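Trillcombe secondhand PC listings – README

What it is

A table of 202 listings for used desktop parts, copied by hand from the Trillcombe classifieds over one February. Each row has the seller's wording, the asking price, the part type and a condition grade. I started it to check a claim I kept hearing, that sellers who write "tested, works" ask for more money. I still don't believe the claim, and this table won't settle it.

Grades

There are 4 grades, from A to D. They come from the wording alone. A grade of A means the seller said the part was fine, and sellers say a lot of things. Please don't treat the column as a measure of quality.
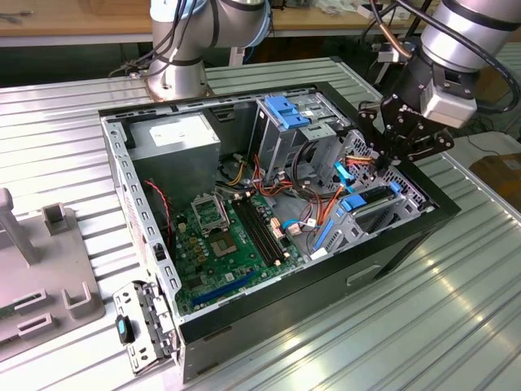 Prasetyo Nair: I'd drop the grade column completely. People will sort by it no matter what the README says, and half the C rows are just sellers who write short ads.

He may be right. I've left it in because the raw wording sits in the next column and anyone can regrade from that.

Prices

Asking prices only. What a buyer paid in the end is unknown, and in this trade the gap can be large. Bundles are the worst part of the file – a processor sold with its board has one price, and I did not try to split it. Filter on "bundle" before you average anything.

The Sinaga price guide is often used as a baseline for this kind of work. I compared a few rows and gave up. It doesn't say where its numbers come from. 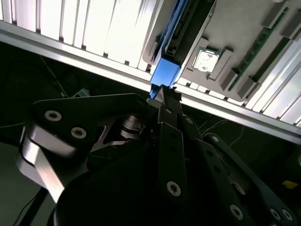
Can I use this to train a price predictor?
You can, but I wouldn't trust the result. It covers one site in one month, and the same seller can show up under several names.

Known problems

Duplicates. Necati Aydoğan found two relisted cards, which would bring the real total down to 200. I kept the rows and flagged them in "relist".

Part names are as typed. "Graphic card", "video card" and "GPU" all appear.

Files

listings.csv
grades.txt
kekeck_notes.txt (the old notes from the Kekeck version, mostly out of date)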